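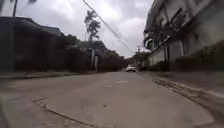 I get more mail about concrete than about anything else on this page, so I've finally pulled all my driveway and curbside tips into one place. I live on the kind of street where everything outside the gate is paved (Junisberg is not a place for front lawns!) and over the years I've patched, scrubbed and swept a fair amount of it.

## Cracks first, looks later

If you do one job before winter, do the cracks. November is already late where I am. I like a mild, cloudy day for it, when filler doesn't skin over before you've had time to smooth it.

- Scrape out weeds and crumbs with an old flathead screwdriver. Go deeper than you think you need to.
- Brush, then vacuum. A shop vac with the narrow nozzle gets grit a broom just pushes around.
- Anything deeper than your fingertip gets foam backer rod pushed in first. Otherwise you'll be squeezing filler into a bottomless hole, and I have done that, two whole tubes of it.
- Use a flexible sealant in a joint between two slabs and a cement-based patch in a crack through the middle of one. Joints need to move! I filled one solid my first year and it popped right out in March.
- Leave it alone for 6 hours, longer if it's chilly, and read the tube, they're all different.

The long curvy seams where old paving meets new are usually just that, a seam. I leave those alone unless the edges start to lift. And if the seam is out in the roadway it belongs to the city, so call them and keep your caulk gun at home. 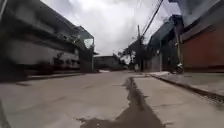
Water is the next thing to think about. Go out after a good rain, once most of the ground has dried, and look for the part that's still dark. Chalk around it if you like, my neighbor Margit Somogyi does hers in pink. A damp line that follows a joint often means the joint is low, or open, or both. If it always starts near your downspout, try a longer downspout extension before you spend a cent on anything else. Mine cost me less than lunch.

## Gutters and grates

Clean the gutter along the curb little and often. I use a stiff push broom and a flat shovel, and I go *away* from the grate, scooping as I go, so nothing gets shoved down the hole. Leaves go in the compost, gritty black muck goes in the trash. Please don't hose it all down to the next house (I know who you are).

If the concrete lip is broken, sweep the loose chunks up so they don't wash in, and report it. I've had luck sending a short note with the nearest house number. Long letters seem to go in a drawer.

## Stains

Fresh oil: cat litter, crushed under your shoe, left overnight, swept up. Do it twice.

Old oil: dish soap and baking soda mixed to a paste, scrubbed with a stiff nylon brush, then rinsed with a bucket of warm water. It fades it. I've never had it vanish completely, and my friend Sigita Lill, who swears by powdered laundry detergent, has the same pale ghost on her driveway that I do.

Rust: lemon juice and patience. Try a corner first, acids can leave a light patch that looks worse than the rust did.

Skip the wire brush on all of these! The bits of wire stay behind and make rust spots of their own.
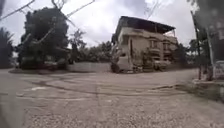
Loose gravelly spots are the hardest to fix nicely. When the top has worn off and you can see the little stones, a thin skim of cement over the top will peel, so I chip back to something firm, dampen it, and use a resurfacer made to go on thin. Mix small batches. I write the water amount on the bucket with a marker and it saves me a lot of squinting.

Trees and hedges near a wall drop a surprising amount onto the pavement, and wet leaves left sitting will print brown shapes on pale concrete. Sweep them while they're dry. For prints that are already there I use oxygen bleach in warm water, 15 minutes, then scrub and rinse.

Next time I'll do wooden gates, hinges included. Mine squeaks so badly that the whole block knows when I take the trash out.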